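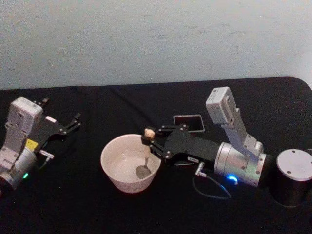
Been arguing with people about this since January so I may as well write it down. Teleoperation is a craft and we keep treating it like data entry. You sit at the leader arms, you do the thing, the follower arms copy, the recording gets saved, next. Somebody with a spare afternoon, that's the usual staffing plan. And then the policy comes out jerky and everyone blames the network. Take a stirring task, spoon in a bowl, nothing fancier than that. The right gripper has the spoon by the round end of its handle, tip down against the inside of the bowl, and every choice in that grip came from a person. How far up the handle. What angle. Whether to lean on the ceramic or hover. The left gripper is open with nothing in it and that's a choice as well, do you steady the bowl or leave it be? Two operators will answer that differently and both will swear theirs was the obvious way.

I ran sessions for the Solcombe project over the summer, mostly kitchen stuff. Spoons, bowls, cups, a whisk we gave up on. Before that I was on the other side, training on whatever landed in the folder, and I had the opinions you'd expect. More episodes. Always more episodes. Felt like the answer to everything.

Changed my mind fairly quick once I was in the chair.

First thing is that your hands lie to you. No feel coming back through our setup, none, so you're pressing the spoon into the bowl by eye. You think you're being gentle. Then you watch the replay and the wrist is loaded up like you're chipping ice off a windscreen. A new operator does this for days before it settles. All those days get saved and all of them go in the training set, because deleting work feels wasteful and someone upstairs is watching the episode count.

Second thing, the pauses. People stop to think. Perfectly normal when you're learning, you get the gripper near the handle and you wait a bit and line up and then close. The robot learns the wait. It has no idea you were thinking, as far as it can tell hovering is part of picking up a spoon. We had one policy that would sit above the handle for ages, and sometimes it just stayed there. I'd seen that same hover in the recordings, mine mostly.

So here is my actual view, for what its worth. I'd take 49 clean demos from one person who has had proper practice over ten times that from whoever was free. I know the counter argument, variety matters, you want different starts and different bowl positions and recoveries from a bad grab. Agreed, all of it. But move the bowl on purpose then. Fumble the spoon on purpose, and record the recovery. Variety you planned is useful. Variety that comes from four people never having talked to each other about which end of the handle to grab, that's just noise with a nice name.

The Urquijo lot will tell you scale washes it out. Maybe at their size it does, I don't have their size. Neither do most of the teams reading this. If you're a small shop in Ondmont with two arms and a table you cannot wash anything out, you have to not put it in.

What I'd want, in no special order. Pay operators properly and keep them. Give them around 10 hours of practice that gets thrown away, and say up front that it's getting thrown away so they relax. Have them watch the policy run afterwards. This one is huge and hardly costs anything, you see your own bad habit come back out of the machine and you never do it again. Write down the conventions, even the silly ones. Handle end, not the middle. Left arm stays out unless the bowl slides. And let the operator bin an episode without filling in a form about it.

Also put their names on the dataset. The people who wrote the training code get their names on it. The ones who decided how a spoon should be held get "collected via teleoperation" in the methods section and thats the lot. Went through this at Destport when we handed a set over and got told credits were for contributors. Well, who did they think moved the arms.

I'm not against the other ways of teaching, by the way. Grabbing the arm and pushing it through the motion is lovely for simple reaches and you do get some feel for the weight of it. For two arms at once I find it a pain, I run out of hands. Somebody else might be better at it than me. Same rule applies though, whoever is pushing is the teacher, so train them like one.

Anyway I've got a session to set up and the bowls need washing. Comments are open, be nice about the whisk.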